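4.2 Table coverings and the sound of a shared meal

We turn now to the part of the study that surprised us most, and which began, as these things often do, with a complaint. In the first round of visits to the lunch club at Prurnon, several of the older members told us that they could follow a conversation perfectly well until the food arrived, and that from then on they smiled and nodded and hoped for the best. We had gone there to ask about hearing aids and ceiling tiles. We came away wondering about plates, cutlery and the bare tops of tables, and the rest of this section sets out what we did about it.

The hall at Prurnon is a plain rectangular room with a hard floor, tall windows along one side and very little in it to soak up sound. The hall at Zastulo is smaller and carpeted at one end, and its members were a good deal more cheerful about the noise before we had done anything at all. We chose the two places partly for this difference and partly, we should admit, because both clubs were kind enough to let us come back again and again with our clipboards. Across the two clubs 221 members took part in at least one meal, and 32 of them agreed to the longer conversations reported in section 5.

Each club ate under three arrangements: on bare tables, on tables laid with a thin wipe-clean sheet, and on tables laid with a soft cloth spread flat (Figure 3). The order was shuffled between the clubs so that neither of them met the arrangements in the same sequence. Members were told that we were interested in comfort at mealtimes in general, and they were asked to talk as they usually would, which they did with great generosity and at some length. 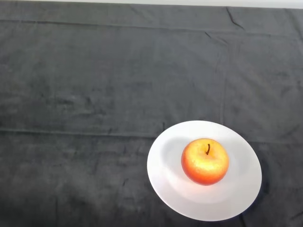 Figure 3. Dark grey cloth laid over a tabletop, with fold lines from storage still showing.

After the main course, members filled in a short card with 7 questions on how easily they had heard the person beside them, the person opposite and the person furthest away at the same table. We kept the wording as homely as we could. An earlier version of the card had used the phrase "speech clarity", and we dropped it when it became plain that people were marking how well their neighbours pronounced their words, sometimes rather harshly.

The answers concerning the person beside them hardly moved from one arrangement to another, and this held in both halls. People sitting elbow to elbow lean in, and they seem to manage whatever the table is made of. It was the person opposite who gained. On the soft cloth, members at Prurnon gave noticeably kinder answers to that question than they did on bare tables, and the thin sheet fell in between, though closer to the bare table than we had expected. At Zastulo the pattern pointed the same way but was a good deal fainter, and we would not want to lean on it without the Prurnon results standing next to it.

We are wary of saying that the cloth made the room quieter. A single layer of fabric can do very little about voices bouncing off a wall, and our meter readings between courses, when nobody was eating, were much the same under all three arrangements. What the cloth does seem to change is the clatter: the small sharp sounds of a fork put down, a plate slid along, a cup set back on its saucer. Those sounds are brief, but they fall right in the middle of other people's sentences, and several members described losing a single word and then, in the effort of guessing it, losing the next three or four as well. One of them compared it to missing a step on the stairs.

There were objections to the cloth, and it is only fair to give them room. Members at both clubs said that it looked dull, and a good many asked whether it came in a more cheerful colour. The kitchen helpers at Zastulo pointed out, quite reasonably, that it would have to be washed and folded after each use, and that a sheet which can be wiped down in a moment is worth a great deal at the end of a long shift. A few members disliked the feel of it under their wrists. We took these remarks seriously, as a covering that ends up at the back of a cupboard will help no one to hear.

Two further cautions belong in this part of the paper. The first is that nobody could be kept from knowing which arrangement they were eating on, and people who have been given something pleasant to rest their hands on may well feel more kindly towards the whole afternoon. The second is the menu, over which we had no say. Soup days were quiet days under every arrangement, and we return to them in section 4.3, where the meals are compared by the kind of dish served.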